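The arm in the spare bedroom practices on a screen first 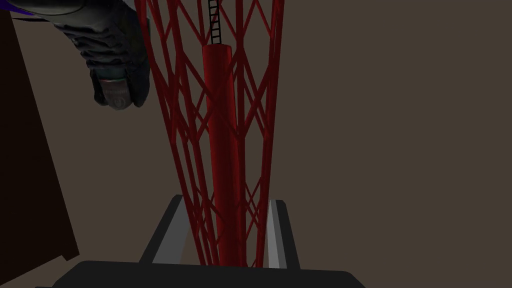 A simulated run from Irfan Chin's setup: the red lattice tower between the gripper's two fingers.

Irfan Chin has rebuilt his robot arm, which he calls Nistar, so often that the box of leftover screws now has its own shelf. Ask him about the simulator, though, and he really lights up.

"I spent 72 evenings on the hardware before I wrote a line of the virtual version," he says. "I wish I'd done it the other way around!"

The virtual version is Sandcombe, his home-brewed practice world, where Nistar's digital twin reaches for awkward things all night while the house sleeps. The tower is his favorite. It's all thin bars and diagonal braces with a solid column down the inside, and the fingers have to find a grip on something that is mostly air.

"A cube is easy. You close the fingers and you've got it," Chin says. "With a lattice, every bar is a new argument - which one do you touch first, and how hard do you squeeze?"

His last batch ran 300 attempts, and 74 of them ended in a clean lift. He is delighted with that. The batch in September managed nine.

He hasn't tried a tower on the real arm yet. The wrist joint still has some play in it, and he wants to reprint the bracket first, probably with thicker walls.

"I keep telling myself one more batch and then I'll go fix the wrist," he says. "Then I look up and it's midnight."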